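3.2 Storage conditions in the home

Seed kept by households differs from seed kept in banks mainly in how often it is disturbed. A bank packet may stay sealed for years. A household lot is opened at sowing, opened again when a neighbor asks for a share, and sometimes opened only to check for weevils. Each opening lets in room air, and the moisture content of the seed moves toward balance with that air. The Daltalach survey recorded the type of container in use but did not record openings, so its germination figures cannot be corrected for them.

In the present study, bean and barley lots from the Mersha and Plademness districts were followed over two storage seasons. Each household was given 700 g of cleaned seed of each crop and asked to keep it wherever seed was normally kept. No container was supplied. Eight households used rigid plastic boxes, and the remainder used cloth sacks, glass jars or metal tins. Containers were grouped by type of closure and not by material, as the closure was expected to have the greater effect on moisture exchange. Boxes with a broad flat lid were placed in Group B (Figure 2) whether or not the lid could be latched.

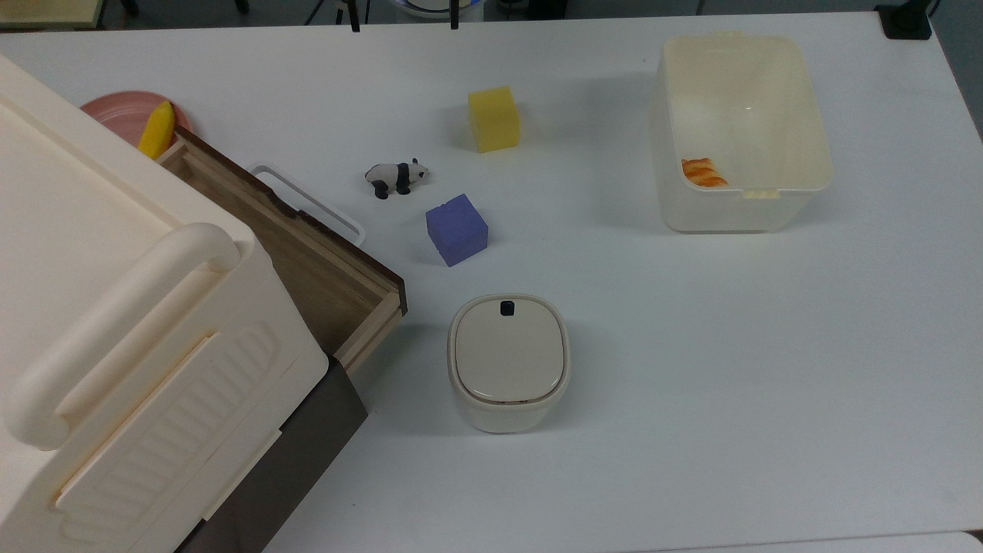

Vol. 8, No. 2

Figure 2. Lidded plastic storage box, cream-colored, with molded handle and ribbed side wall.

Moisture content was measured by oven drying at the start of the trial and at the end of each season. Germination was tested on 100 seeds per lot, placed between moist paper towels and scored at the first and final counts. A seed was scored as germinated when the root had broken the coat and the seedling showed no visible defect. Hard seeds of bean were scored separately and are left out of the percentages given in Section 4.

Room temperature and relative humidity were logged with Corero units placed on the same shelf or floor area as the container. The loggers were not placed inside the containers, so the readings describe the room and not the seed. This limits what can be said about short-term change inside a closed box. Where a household moved its seed during the season, the logger was moved with it and the date was entered on the record sheet. Lots moved more than once were kept in the analysis, but are marked in the data tables.

Households were also asked to note each opening on a card tied to the container. Cards were collected in April, before sowing began. Compliance was uneven. Several cards carried no entries although the seed level had clearly dropped, and these were treated as missing data, not as zero openings. Where entries were present, the number of openings was entered in the model as a continuous variable, with district and crop as fixed effects and household as a random effect.

Insect damage was scored by eye on a subsample drawn from the top, middle and bottom of each lot. Position in the container was kept as a factor, as damage in bean tends to be uneven with depth. Damaged seeds were returned to the lot after scoring so that the condition of the household's supply was not changed by the sampling.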